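Wiklow Notes, the Claltwood tenants' newsletter

Small fridge, big fan: in praise of the mini fridge

By Catrin Maddocks

I have wanted to write about mini fridges in this newsletter for ages, and this month I finally get the space! If you have been up to the shared room on our floor lately you will know why. We have a little white one with black trim up there now, and I have become the sort of person who stops on the way to the stairs just to look at it.

Let me start with why I like them so much. A big kitchen fridge is a place where food goes to be forgotten. There is always a jar behind a jar, and a half onion in a bag that has worked its way down to the bottom drawer (you know the one). With a mini fridge you open the door and there is everything you own, right in front of you, on one shelf. You eat what you have. I kept one in my first apartment for nine months, back when I was living on soup and toast, and I don't think I threw away so much as a lettuce leaf the whole time.

Tudur Craddock on the ground floor disagrees with me about this, and we have been going back and forth in the hallway. He says a small fridge only means more trips to the store. Well, yes! But the store is a nice walk, and I come home with what I want for supper that night instead of a cart full of good intentions. He did admit that his own big fridge had mustard in it from last November.

The cleaning, which takes no time at all

I did the first proper clean of ours with a bowl of warm water, a spoonful of baking soda and an old soft cloth. The whole thing took me 27 minutes, and that includes making a cup of tea in the middle and drinking it. I'd love it if we could keep this up between us, so I am setting down how I went about it.

Unplug it first. Take out whatever is on the shelf, then slide out the shelf itself and wash it in the sink with dish soap. Wire shelves are wonderful because air moves through them, but anything sticky gets into the corners where the wires meet, and an old toothbrush is the best tool I have found for that. Stand it up to drain while you do the rest.

Wipe the inside from the top down. Go gently with the back wall, where the fan is. Use a cloth that has been wrung out hard and don't let any water drip into the grille. The thermostat knob only needs a quick pass, and please check afterward that you haven't turned it! I did exactly that on my first go and wondered the next morning why the milk was so warm.

The inside of the door is the part I enjoy most. Ours has rows of rounded recesses molded into it, and a fingertip wrapped in the cloth fits into each one perfectly. It is a bit like cleaning out a muffin pan. Crumbs do find their way in there, and so does the odd drip of juice, so don't skip it.

Then the rubber seal, all the way along, including underneath. Dry everything with a clean towel, put the shelf back, and leave the door open for a while before you switch it on again.

What goes in

A few of you have asked what the fridge is meant to be for. Milk, mostly, and whatever you need for the afternoon if you are using the room. Leftovers are welcome too, in something with a lid and with your name on it. I am very fond of a small bowl for odds and ends — three lemon wedges, the last of the butter, a boiled egg — because it stops them from rolling around and falling between the wires. Any plain one will do. Mine came from a box of mixed dishes marked at 50 cents apiece at the Prydderch yard sale, and I would have happily paid double.

Please don't put anything hot straight in. A little fridge has very little cold air to share, and one pot of steaming stew will use up all of it. Let things cool down on the counter first. And leave a bit of room at the back so the fan can do its job. If you push a big carton right up against the grille, the back of the carton will get all the attention and the front will get none.

If you are thinking of getting one for your own place, measure for the door as well as the cabinet. People measure the gap, feel very pleased with themselves, and then find the door only opens halfway because there is a bed in the way. Tudur did this. He would like it known that it was a long time ago. Open it all the way in the store, too, and have a look at the inside of the door, since some have deep racks for bottles and others hardly anything. I went to see three at Cedeo before I had made up my mind what I wanted, and I am sure they were glad when I went home.

Ask if you can hear it running as well. I sleep lightly, and a hum that you would never notice in a kitchen at noon can be very loud in a one-room apartment in the middle of the night.

I am also collecting recipes for a page on small-fridge cooking. So far I have a cold noodle salad, two kinds of overnight oats and a cucumber soup that I have now made far too many times (it's the dill). Anything that fits on one shelf and keeps for a day or two would be just right. Slip it under my door, number 9, or catch me on the stairs. I am especially short on things to do with half a can of coconut milk.

Our mini fridge with the door open, the small white bowl on its wire shelf:

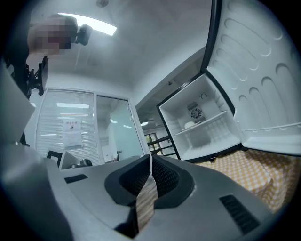
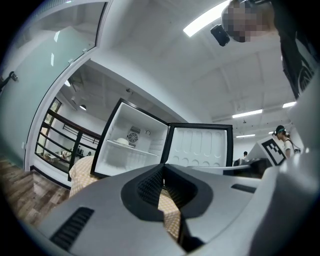
Page last changed: July 28, 2018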